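Workshop tips: living alongside the picking arm

The arm at Neltdale has taken over the sorting, so the rest of us have moved up in the world to tidying round it. A few things learnt the slow way.

Scatter the blocks before a practice run. Left in neat rows they flatter the arm, and the parts that come in from Hamel have never once arrived in neat rows.

Strap the cables to the arm with a bit of slack at every joint. Too tight and they pull, too loose and you will spend your tea break untangling them.

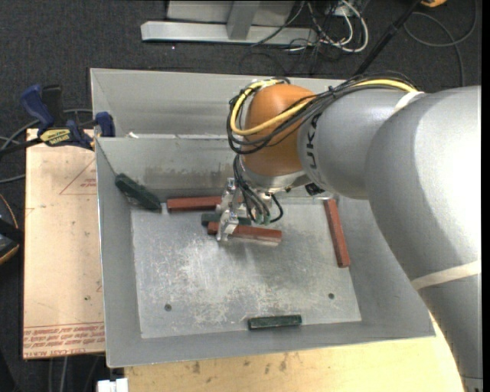 Bench Automation Team, Rarkeo, Neltdale site

Clamp whatever you don't want to see wander. A bar clamp costs less than an afternoon of wondering why every pick lands 3 mm to the left.

Scratches on the bin floor are fine. Leave them be. Rosine Le Goff polished a bin once, and the shine upset the camera for 2 days.

Keep your mug off the bench. The arm doesn't drink and has no respect for those who do.

On jobs: sorting used to mean 400 parts a shift by hand and a sore neck. Now it means watching, clearing jams and filling in the jam sheet, so the sore neck has been replaced by handwriting. Swap over every hour, as watching is duller than doing and people drift off.

If you were a sorter and want to learn the set-up side, put your name down for the November course at Grarkirville. There are 16 places. Bring your own pen, the jam sheet has eaten ours.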